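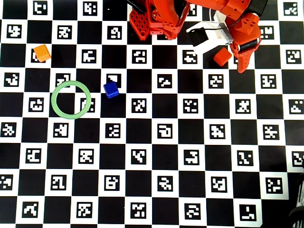

Tirville cell: board down, cubes and ring out, gripper reaching in by the red one.

From: Bronwyn McPhee
To: jeltis-bench list
Subject: Re: Re: stack lands off to one side after wrist servo swap

Giuliana Huamán wrote:

> We swapped the wrist servo on the left arm yesterday (the old one was
> clicking) and put everything back the way it was. Since then every
> pick in the stacking job is off to the same side. The blue cube gets
> a corner grab and the red one gets shoved. I ran the board calibration
> twice in Cadum and it reports success both times. I also added an
> offset in the job file, and that fixed the picks on one half of the
> board and made the other half worse.
>
> Is it the camera? Nidia thinks it's the camera. Sigita thinks it's
> the servo horn. I think it's whatever lets me go home before seven.
>
> Giuliana

Giuliana,

I vote with Sigita, and I'd like that on the record, as it doesn't happen often.

"Put everything back the way it was" is the sentence that starts most of my evenings. The horn goes onto the spline in steps, and one tooth off looks perfectly fine to the eye. The arm then believes it's at home when it's one tooth away from home, and it will go on believing it for as long as you let it. Your job-file offset worked on half the board for the same reason a stopped clock gets a good score. A joint error is an angle. It changes size and direction as the arm moves, so a fixed shift in X and Y can only be right in one neighborhood.

As for the camera: the board calibration tells Cadum where the board is as seen by the camera. It knows nothing about the wrist. Success means it found enough markers and the fit was decent. I've had it report success with the arm unplugged.

So, first of all, take your offset back out. I mean delete the line. Commenting it out is how we ended up with the three competing offsets Marisol dug out of the Saarinen job last September.

Then read the wrist position with the arm in its rest pose. On our left arm the good value is 2197. Yours will differ, but it should be on the tape label under the base, assuming whoever built your cell was raised properly. If the reading and the label disagree by a big round-feeling amount, you have the horn on the wrong tooth. If they disagree by a little, it's just the new servo being a new servo and the software zero will take care of it.
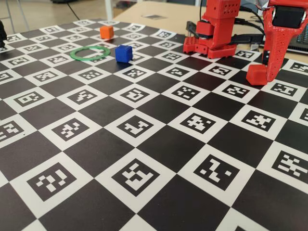

Do this with both arms parked well apart, by the way. The software has no idea that one arm can get in the way of the other, and the first thing a freshly zeroed wrist likes to do is swing. I clear a good hand's width around the one I'm working on and keep the other one powered off. Cables too. Ours run in a bundle around the back of the arms, and if the bundle is tight it will pull on the joint you're trying to zero, and then you'll have carefully calibrated the cable.

What I do after any servo swap, in order:

1. Power off, support the arm by hand, take the horn screw out. If you used threadlocker last time, apologize to it and use the good driver.

2. Put the joint at its mechanical center. There's a mark on the printed part. If the mark has worn off, scratch a new one before you pull anything else apart.

3. Power on only that servo and send it to center. Fit the horn. Don't let the servo turn while you do the screw up, which means holding the horn and not the gripper.

4. Check the thin cables at the gripper. Run the wrist slowly to both ends by jogging it and watch whether anything goes tight. The white one is the usual offender on ours. It needs a loop, and people who like tidy cells keep removing the loop.

5. Write the zero, power cycle, and read it back. If you skip the power cycle you're reading what you just typed.

6. Now do the board. Lay it flat, all of it, no curled corner, and wipe the black squares if they're greasy. They shine enough as it is. Leave the lamps as they'll be when the job runs.

7. Touch test. Jog the tip down to a marker corner near the arm, then one far away, then one out to each side. Write down the misses. All the same way means the base has shifted. Growing with reach means a joint is still off. All over the place means something is loose, usually at the gripper mount.

8. Run the job slowly with the orange, blue and red cubes and the green ring as the target. Our passing grade is the stack inside the ring, orange on top. I don't care if it sits to one side of the ring, I care that it sits to the same side each time.

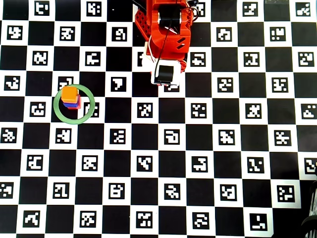 9. Put the new zero on the label and in the log. Both. Ours says 2197, with the old 491 crossed out above it, and I can tell you the 491 was somebody reading the wrong joint.

10. Leave the old servo in the drawer marked DEAD. Not in the parts bin, where it will be rediscovered and installed by a hopeful person. I have been the hopeful person.

If you get to step 7 and the misses grow with reach after all that, look at the elbow before you go back to the wrist. A loose elbow horn does a good impression of a bad wrist. Nidia can have the camera checked after that, and if it is the camera I'll pay for the coffee and deny this message.

The clicking, while we're at it: did you open the old one? If the gears are fine it may be the cable connector, and then the new one will start clicking too. Part number for the replacement gear set is on page 17 of the Tirville binder, under the pizza menu.

Could you post the rest-pose reading before you change anything? I'd like to see how far off it was.

Bronwyn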